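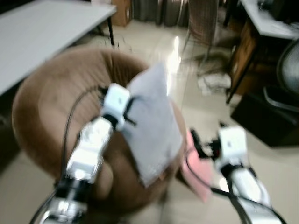

HOME & LAUNDRY

Small cloths, big pile: a talk with the owner of a cleaning service

The woman who runs Brondstead, a house cleaning service in Valluston, washes more cloths in a week than most households do in a year. She has 800 of them in rotation, mostly squares, and she knows the number because she reorders by it. We met in the back room at 61 Mencombe Street a little after two in the afternoon, when the morning crews had dropped off their bags and the dryers were going.

I had asked to talk about folding. She wanted to talk about sorting first.

"People fold everything and then try to sort the stacks," she said. "You end up handling each piece twice. Pick it up, look at it, decide where it goes, and fold it on the way there."

Her system runs on color. White cloths are for glass and mirrors. Pink ones are for bathrooms and never go anywhere else. Yellow is for kitchens. She started with a single color, all white, and gave that up in the first January.

"One of my crew wiped down a counter with a cloth that had been on a bathroom floor the day before. It had been washed, it was fine. But the customer saw her take it out of the bathroom bag, and I couldn't tell that customer she was wrong to be upset."

The thin cloths give her the most trouble. A thick one lies down where you put it. A thin one clings to your hand or folds itself over at the corner, and if you grab it in the middle you have to hunt for an edge. She tells new people to find an edge before anything else and let the rest hang.

"Hold it up by the edge and let it drop. Gravity does half of it. Then find the next corner. If you lay it down in a lump you'll be smoothing it out all day."

She also looks at each one while it hangs. Against the light from the window a worn place shows up right away, and so does a spot that didn't wash out. Spotted cloths go back through once. If the spot is still there, the cloth goes into a bin for garages and outdoor furniture.

I asked whether she folds at home the same way. She laughed and said no. At home she has a big round chair, the bowl kind with a padded rim, and the clean laundry goes into it straight from the dryer.

"It's the best laundry chair I ever had - nothing rolls out of it. My sister thinks it's a terrible place for laundry. But I can stand there and pull things out one by one, and when the seat is empty I'm done and I can sit down."

The fabric does pick up lint, she said, and it shows every place a hand has brushed it. She goes over it with a damp rubber glove when it gets bad.

She uses a table only for sheets and tablecloths. For anything smaller than a hand towel she folds in the air, in half and in half again, and drops it on the stack. Her stacks are 20 high at work because that is what fits in a crew bag. At home she doesn't care.

The most expensive mistake she has made was fabric softener. A new supplier, Najafi, sent a case along with her first order, and she used it on everything for a month before the glass cloths began leaving streaks. It took several hot washes to get them right again. She kept the supplier and gave away the softener.

"They told me on the phone it was for towels," she said. "It was on the label too. I hadn't read the label."

Before I left I asked what she would tell someone with an ordinary family and an ordinary basket of small stuff. She thought about it while she pulled a load out of the second dryer.

"Buy two colors and decide what each one is for. Write it inside the cabinet door so everybody in the house can see it. And take them out while they're warm."

Then the buzzer went on the other machine, and she handed me a pile of yellow ones to hold.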